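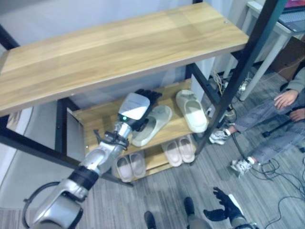
Feet get smelly, and I think we should talk about it! Mine were terrible when I was nine. I wore the same trainers all summer with no socks, and my brother made me leave them outside the back door. The odd thing is that sweat hardly smells of anything when it comes out of your skin. It's mostly water with a bit of salt. So where does the pong come from? Think about a slide, like the white one on the shoe rack, and then think about a welly. In a slide your toes get plenty of fresh air and the sweat can dry off. In a welly it's stuck in there with you, and something tiny starts having a party.

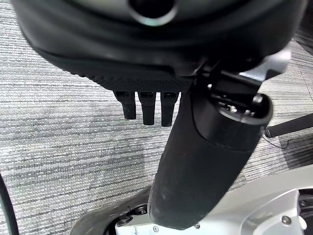
**Veronika Wieser**
Science writer, Prendis Juniors

The something tiny is bacteria. They live on everybody's skin (yes, yours too, even straight after a bath) and most of them do you no harm at all. They love warm, damp, dark places, and they munch on sweat and little bits of dead skin. As they eat they make new stuff, and some of that stuff is very whiffy indeed. One kind of bacteria that lives on skin is a close cousin of the ones used to make certain cheeses - so if you've ever said somebody's feet smell cheesy, you were doing science.

Your feet have loads of sweat glands, packed in tightly on the soles. They sweat when you run about, and they can sweat when you're nervous as well.

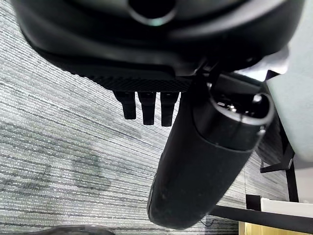 *Grey and white stripes - a good carpet for airing your toes.*

Want to beat the pong? Wash your feet with soap and dry between your toes, which is the bit I always forgot. Put on clean socks every day. If you've got two pairs of shoes, swap them over so each pair has a day to dry out. And do open your PE bag when you get home!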